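Filed under: Support > Water Heaters > Recirculation

October, by Oncombe Support Desk

Ticket 663: Stiro recirculation pump short cycling, no hot water at far taps

Status: Open, waiting on parts

Reported problem
Customer has a Stiro pump on a Gurel tank heater. Pump starts, runs for 8 seconds, stops, then starts again. Kitchen tap gets hot water normally. Upstairs bath stays lukewarm. Customer says the trouble began after the Lambrechts mixing valve was replaced.

Checked so far
Timer was set to always on. Changed it to the morning program. No change in the cycling.

Supply voltage at the pump is normal with the pump running and with it stopped.

Return line sensor was strapped to the hot outlet pipe, not the return. Moved it to the return line and wrapped it. Run time went up to 7 minutes, but the upstairs bath is still lukewarm.

Bled air from the high point upstairs. Got a fair amount of air, then steady water. Slight improvement for the rest of the afternoon, gone by the next morning.

Closed the cold feed to the mixing valve and ran the bath. Water came through hot. With the feed open again it dropped back to lukewarm. Cold water is most likely crossing over at the valve.

Asked customer for the valve model. The label reads as the older Lambrechts body, which ships without check valves in the ports. The old valve had them.

Next steps
1. Send two check valves and a gasket set. Customer has a plumber who will fit them.
2. Leave the pump on the morning program until then. Do not raise the tank temperature to make up for the bath.
3. Customer to keep the old valve until the ticket is closed.

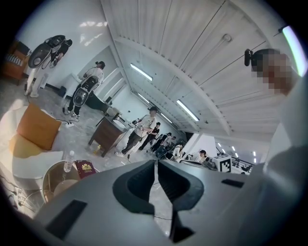 4. After the check valves are in, bleed the line again and run the bath for 6 minutes with the pump on. Post the tap temperature in this ticket.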